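Setting up your first Vamport private match
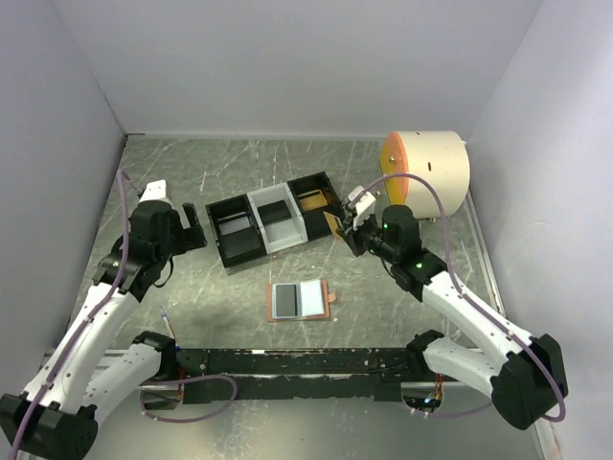
Okay, so you've finished the tutorial and you want to play with just your friends. I host one of these most weeks for my little Worska group, and these are the steps I follow every time. You'll need to be at least level 20, or the Host button stays gray.

1. From the main menu, open Play, then Private, then Host.

2. Pick a map. I'd go with Yau for a first match – it's small, the spawn points are easy to learn, and you'll run into each other fast!

3. Set the score limit. The default is 400, and that drags on forever with four players. I drop mine to 50.

4. Open the Rules tab and turn off Auto-fill. Leave it on and strangers will pop into your empty slots (fun sometimes, but maybe not tonight).

5. Press Create. You'll get a lobby code at the top right. Send it to your friends and wait until every name has a check mark.

6. Press Start.

Note: The code changes if you back out to the main menu, so you'll have to send it again. Switching maps inside the lobby is fine.

Note: Bots count as players. If you've got six friends and two bots, the lobby is full.

Caution: Don't hit Reset Rules to fix one setting. It wipes your saved loadouts for private matches too, and there's no undo. I lost a whole evening of tinkering that way – change the one setting by hand.

If somebody gets error 247 when they join, their game is on an older version. Have them quit all the way out, update, and use the same code again.

– Aarti Garg

Recent guides
Vamport controller settings for beginners
Jondo: every shortcut on the Yau map
How to save and share a loadout
Spectator mode basics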